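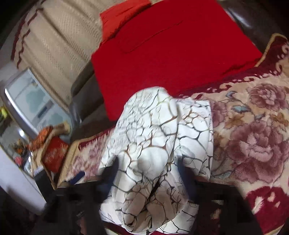
Fabric Use and Reuse in Student Housing
Project report, Textiles and Society, Birard College

1. Background

Students in shared housing buy cheap household textiles and replace them often. Our group wanted to know what happens to curtains, tablecloths and bedding when a lease ends. We chose two buildings near campus, Gollitow Hall and the Montecinos apartments, and ran the survey in February.

2. Method

We put a paper form under every door and left a return box in each lobby. The form asked what the household owned, where it was bought and what the students planned to do with it in the summer. We got 60 forms back, almost 30 of them from Gollitow Hall. Two were blank and were left out.

3. Results

Bedding was kept most often. Curtains were usually left behind, mainly when they had been cut to fit a window. Printed cloths had mixed results — several students wrote that they were tired of the pattern long before the fabric wore out. Of all respondents, 70 percent did not know that the Ernberg thrift store takes textiles with stains or small tears.

4. Problems

The form did not separate cotton from blends, so we can't say much about recycling. Some answers for "other" were hard to read. Montecinos also has more graduate students, who move less often, and we did not ask about year of study.

5. Next steps

We would repeat the survey in May, when people are packing, and add a question about fiber labels.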